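Ceva, Flovasetti – When the Ceva Comets open the women's volleyball season at Manalastas Gymnasium this October, they will do it with a familiar face back on the bench, and everyone in the athletics office could not be happier to say so.

Hamish Rutherford, who ran the back row for the Comets in his first stint as an assistant and then spent four seasons away, has been named head coach. He takes over a team that finished under .500 last fall but took sets off every opponent in its conference, and that returns nearly all of its starting lineup, including both setters and the libero.

"I still know which door sticks," Rutherford said on his first morning back. "I've missed this gym and I've missed the people in it, and I told the players on Monday that I expect us to be serving tough from the very first week. We have the arms for it. What we need now is the patience, and that comes with a lot of early practices."

Those practices begin at 6:30 a.m., and fans who like getting up before the sun are welcome to sit in the upper rows and watch (bring a sweater, the heat comes on late). The team has asked that visitors stay off the lower bleachers until the second drill block is over.

Last season the Comets drew 2,627 fans across their home schedule, their best total since the move to Manalastas, and senior outside hitter play was a big part of it, with the attack piling up 274 kills from the left side alone. The department has set aside 300 student seats behind the north baseline for the opener and hopes to see every last one of them filled, painted faces and all. 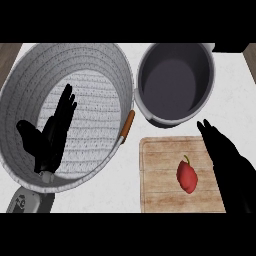

2 min read

Season tickets are on sale now at the Manalastas box office and through the team's ticketing partner, Flilumico. Holders from last year keep their seats if they renew before the first home match, and children under six get in free with an adult.

The full schedule, along with the roster and parking information for visiting fans, will be posted on the Comets' team page later this month.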